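Unit 6 Notes: Confirmation Hearings and the Handling of Witness Statements

Reading for this unit: course packet, sections 4 through 6. The worksheet at the end is due before the unit 7 lecture.

6.1 Scope

Unit 5 covered how a nominee's paper record reaches a committee. This unit covers statements from people other than the nominee: who may give them, what form they take, and what weight a committee may give them. The running case is the Wolden Harbor Board nomination from the course packet. Wolden has a seven-member council, and a standing committee of that council reviews every nominee to the board before the full vote.

A confirmation hearing is a legislative proceeding. It has no judge, no charge and no verdict. The rules of evidence used in court do not apply unless the body has adopted them, and few bodies have. Students with some background in trial procedure often carry over terms such as "burden of proof" and "admissible." Use them in written work only when the committee's own rules use them.

6.2 Forms of statement

Live testimony. The witness appears, is usually sworn, and answers questions from members or from counsel hired by the committee. Time limits are set in advance. In the Wolden rules each member has 12 minutes, and unused time may be given to another member of the same side but may not be saved for a second round.

Sworn written statement. The witness signs under oath or under penalty of perjury. Members cannot ask follow-up questions unless the witness also agrees to an interview. A false statement of material fact may carry criminal liability, depending on the statute and on what the witness knew at the time.

Unsworn letter. Anyone may send one. It goes into the file if a member moves to include it or if the chair accepts it. An unsworn letter is not legally meaningless: some statutes on false statements reach unsworn material sent to a legislative body during an inquiry. Check the statute before writing that a letter carries no penalty.

Staff summary. Committee staff interview a person and write up the result. The summary is the work of the staff. Quotations in it should be checked against a recording or transcript where one exists.

6.3 Named, withheld and anonymous sources

These three categories are often run together in news coverage. Keep them apart.

A named source is known to the committee and to the public. A withheld source is known to the committee, or at least to the chair and the ranking member, but the name is removed from the public copy. An anonymous source is unknown to everyone who receives the statement. 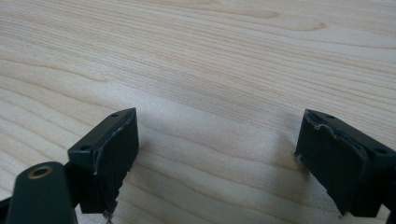
The difference matters for testing the statement. With a withheld source, staff can call back, compare dates, and ask for records. With an anonymous source they can only compare the text with what is already in the file. Most committee rules allow an anonymous tip to start an inquiry but do not allow it to be cited in the final report. The Wolden rules follow this pattern. The Prullow rules, also in the packet, are silent on the point, and the chair there decides case by case.

When reporting on a redacted letter, state who made the redaction. "A person who was not identified" leaves open whether the committee knows the name. "A person whose name the committee removed" does not.

6.4 The Correia letter

The packet includes a two-page letter sent by the Correia Shipping Company to the Wolden committee. It disputes one part of an earlier witness's testimony: whether the nominee attended a contract meeting in May. The letter is unsworn. Its author's name was blacked out by committee staff before release.

Points to note when reading it:

The letter speaks to attendance only. It says nothing on what was agreed at the meeting. Several press accounts in the packet describe it as contradicting the testimony as a whole, and the text does not support that reading.

The author states that the nominee "was not in the building that afternoon" but does not give a basis for knowing this. A statement of absence needs a basis as much as a statement of presence does.

The chair released the letter at 4 p.m. on the eve of the vote. The minority members received it at the same time as the press. Under Wolden rule 9, material to be used in the hearing must be shared with all members, but the rule sets no minimum period.

6.5 Credibility and collateral matters

A collateral matter is a fact that does not bear on the main question but may bear on whether the witness is reliable. Travel history, past employment and earlier conflicting accounts are common examples. Courts limit the use of outside evidence on collateral matters in order to save time. Committees generally have no such limit, so hearings may spend long periods on them.

In analyzing a challenge to a witness, separate two questions. First, is the challenge accurate? Second, if it is accurate, how far does it affect the main account? An error on a collateral point may have little effect. An error on a central point has more, whatever its cause.

6.6 The Vakden file

The Vakden inquiry produced a public file of 1639 pages, of which about 70 are witness statements. The remainder is correspondence, financial records and staff notes. Page references in your worksheet should use the stamped number in the lower margin. The printed page numbers restart with each exhibit.

Worksheet

Select 2 statements from the Vakden file. For each, record the form (section 6.2), the source category (6.3), the fact asserted, and the stated basis for it. Then identify one challenge made to the statement and say whether it goes to a central or a collateral matter. Cite the committee rule that governed its release. If no rule applied, say so and cite the chair's order.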